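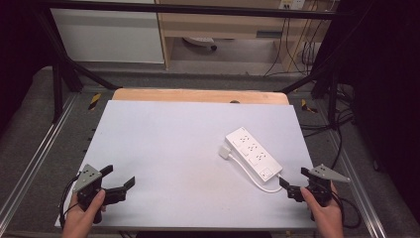
Sanaa Salem told the Trekevstead open session that a rule on handling mains fittings is no use if each bench reads it differently, and asked for one wording that every site could work from. Vustex has now published that wording.

The Bomstead Practice Note covers hand-held gripper work with power strips, plugs and cords. It applies from August at all 7 Vustex sites and is free for other labs to use.

Under the note, any strip used as a work piece must be isolated from the supply before it goes on the board. The operator checks this and signs the bench sheet. Cords must not run under a rail, and gripper cables must be kept clear of the jaws.
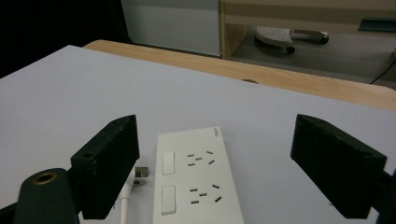

Strips with switches are to be recorded with each switch position at the start of a run. Damaged plugs are to be tagged and taken out of use the same day. Jaw faces and screws are to be checked every 300 cycles.

The draft was tested over 3,576 runs at the Owen workshop. Operators sent in 332 comments, and the clause on cord layout was rewritten as a result.

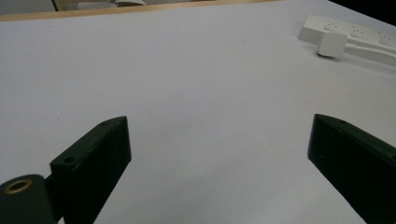 The note does not replace electrical safety law or a site's own lockout rules. Where the two differ, the stricter one applies.

Gillespie Lindsay is the contact for labs that want to adopt the note. Printed copies can be picked up from the Trekevstead office, and bench sheets are supplied in pads.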